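February 23, 2020

Back from the lake. We left the cottage after lunch and the highway was bare the whole way, so 643 kilometres on the odometer for the weekend and no trouble with the car.

Water first. The pump house froze on Friday night and Joaquín spent most of Saturday morning under it with a heat lamp. He got it running by noon. I hauled eight buckets up from the hole in the ice in the meantime and my shoulders are sore tonight. The neighbour, Mrs. Quezada, says her line froze too and she is going to bury it deeper in July. I said we'd split the cost of the digger if she gets the fellow from Flinwood again. He charged her 60 dollars an hour last time and cleaned up after himself.
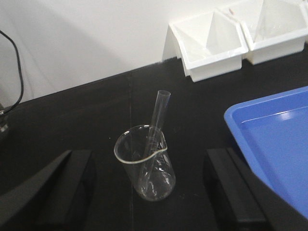

The roof has more snow on it than I like. I raked the north side as far as I could reach. The grey stain on the bedroom ceiling hasn't grown, but I pencilled a line at the edge of it so we'll know next time.

Oriana phoned on the drive home. She has the flu and won't be at choir, so I'm to bring the music folders. I put Mum's old tablets out with the things for the pharmacy to take back.

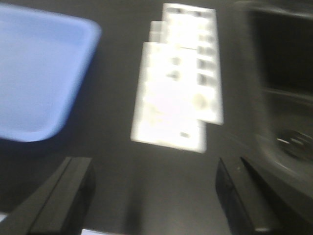 For next weekend

Bring the long rake and the good flashlight. Ask Lenni for the chimney brush. Buy 40 feet of heat cable, and a thermostat for it if they have one in stock. Return Sanne's snowshoes.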